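Our council wants 2,000 of us to switch to the Cokitham meal box by December. I read the whole pitch last night so you don't have to. 1/

The claim is a household saves $490 a year. Saves compared to what? The fine print says takeaway. Who is eating takeaway every night? 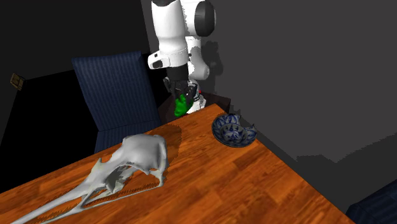

I asked how many people were in the trial. 1,731 signed up. How many finished? "Still being compiled." Right. 3/

The serves are for 2 adults. Got a teenager? Buy another box. I can't find that cost anywhere in the savings figure.

And the local produce comes through Flidanel, whose warehouse is a four hour drive from Bassey. Funny sort of local. 5/

A blue and white bowl on a wooden table is all the equipment my dinner needs, plus a pot and some rice.
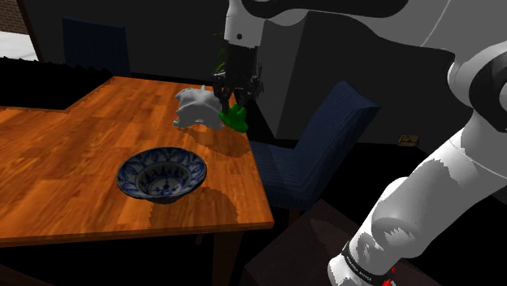
Imemero
@imemero · 9:40 pm

Maybe it suits some people. Fine. But I'd like to see the finish numbers before my rates pay for the flyers. 7/7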